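Hobby Room & Workbench Talk > Furniture > Butcher-block worktop as a hobby table?

bricksandbobs
March 6, 2023
Hi all, long time reader, first proper post. My desk is on its last legs (literally, one of them wobbles) and I want one big table for everything: bricks, bit of gluing, mending things when they break. I've seen the Skunholm worktop, 3,000 mm long, which I'd have cut in two, and it looks lovely in the shop. But it's solid wood and I'm a messy person. Does anyone use a wooden kitchen top for this sort of thing, or will I ruin it in a week? Other option is the white Grillell one, wipe clean, £65 in the sale.

tealeaf_tinker
Wood, every time! I had a white top for years and hated it. Every lamp glared off it and small white parts vanished. You don't notice how tiring it is till you stop. Mine's a joined-up block one from Oláh, had it since last August, and I wouldn't go back.

mudlark65
Going to disagree with that. I've had both and the wood was a pain. Oil it, wait, oil it again, and then you put a mug down and there's a ring. Hot glue comes off the Grillell with a fingernail. On wood it takes a bit of the grain with it if you're impatient, and I am.

bricksandbobs
Oh no, I use a LOT of hot glue. Does it really pull the grain up?

tealeaf_tinker
Not on mine. Let it go cold and slide an old plastic card under it. mudlark, what did you oil yours with? If it was the stuff in the little Skirkorton tin I'm not surprised, mine went sticky with that and I had to sand the lot back and start over.

mudlark65
It was the Skirkorton tin. Fine, I'll give you that one. Still say the rings are a nuisance.

pinecone_paul_not
How deep is the Skunholm? I had a table that was too shallow and everything ended up on the floor behind it. Also check how thick. I bought a 19 mm board once thinking it would do and it sagged in the middle like an old sofa.

bricksandbobs
Listing says 1,030 mm deep for the wide version. I could only just reach the back of that! Thickness I'd have to look up again, I think it was a lot more than 19 though.

pinecone_paul_not
That's deep. Good if you can get round it, not so good against a wall. Mine's against a wall and the back strip is where things go to be forgotten.

kettle_and_clamp
We went for a pale block top and I'm very much on the wood side. Colour is the thing for me. The green baseplate with all the little red, blue, white and yellow bricks on it stands out nicely, and so does the blue glue gun, so I can put my hand on it without hunting. Bits that get picked off go in the brown cup with the purple band. It's got green toy pieces in it at the moment. Both of these are the same table, bricks and glue gun are in the second one. 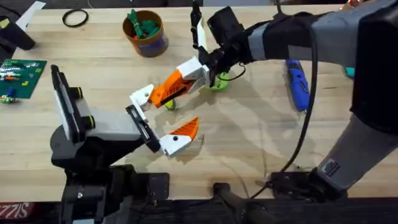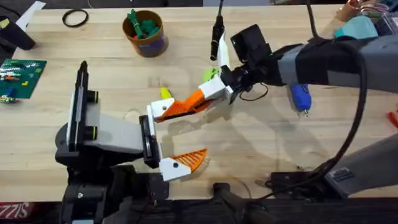 Re: Butcher-block worktop as a hobby table?

mudlark65
OK that is a nice colour, I'll admit it. Do you keep the glue gun straight on the wood? I'd have a tile under mine, I've got a drip mark on the kitchen side that I still get reminded of.

kettle_and_clamp
A tile's a good shout. I do get the odd blob, and the card trick sorts it. Plain hard wax oil twice a year, nothing fancy, and I don't touch the Skirkorton stuff either.

tealeaf_tinker
Told you!

bricksandbobs
Right, I'm nearly convinced. Going for the narrower Skunholm, and I've got a spare bathroom tile somewhere for the gun. Would you oil the underside as well, or just the top and edges?

kettle_and_clamp
Underside too, one coat at least, before you fix the legs on. Otherwise it can cup.

mudlark65
Agree with that. And use a coaster.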